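Household Inventory and Labeling
Course handout, unit 3
Instructor: Sorcha Carnegie

Read this before the workshop. Bring a pencil, a pad of ruled paper and the list you made for unit 2.

What an inventory is for

A household inventory is a written record of what is in a home. People make one for insurance, for a move, for settling an estate, or to stop buying things they already own. The purpose decides how much detail you need. An insurer wants makes, model numbers and proof of purchase. A mover wants sizes and weights. For your own use, a name and a location are often enough.

Write the purpose at the top of the first page.

Choosing the unit of record

Beginners try to list every object. In the Nolwood house, which we will use as our case all term, the first attempt ran to 1057 lines and was dropped before the kitchen was finished. The second attempt grouped small things by container and came to 405 lines. It was completed in August and is still in use.

Group items when all of these apply:
- they are stored together
- no single one is worth much
- you would replace them as a set

Anything with a serial number gets its own line.

Labels

A label ties the object to its line in the record. It can carry a number, a name or a room code. Put the same mark on the object and on the page.
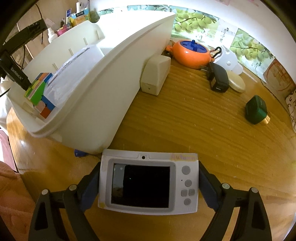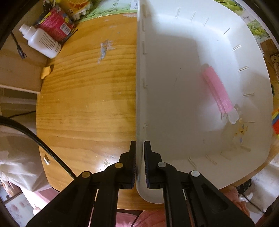 Handwritten labels are fine for home use, but the writing has to last. Soft pencil rubs off plastic, and light-colored ink is hard to read after a short time. The yellowish strip at the upper right corner of the white device has faint pink writing on it. It may say "Autumn," but a second reader could easily disagree. Use a black permanent marker and print in capitals. Place the label on a flat part of the casing, clear of any screen or lens. A large container such as a white plastic basin should be listed as one line, with its contents noted beside it if it is used for storage.

Avoid season names and nicknames as labels. Dougal McIver's sample record, in your reading packet, has two boxes both marked "winter" and no way to tell them apart on paper.

Columns

Use these for the exercise:
Number
Item
Room and position
Date acquired, if known
Condition
Notes

Leave a blank cell when you don't know something. Do not guess a date. Under Condition, use only good, worn or broken.

Exercise

Pick one closet or one set of shelves. Record it in 11 lines or fewer, grouping where you can. Swap lists with a partner, who will try to find any item you name from the list alone. Mark each line that caused trouble and rewrite it.

Hand in both versions to Ruairi Kerr at the front desk.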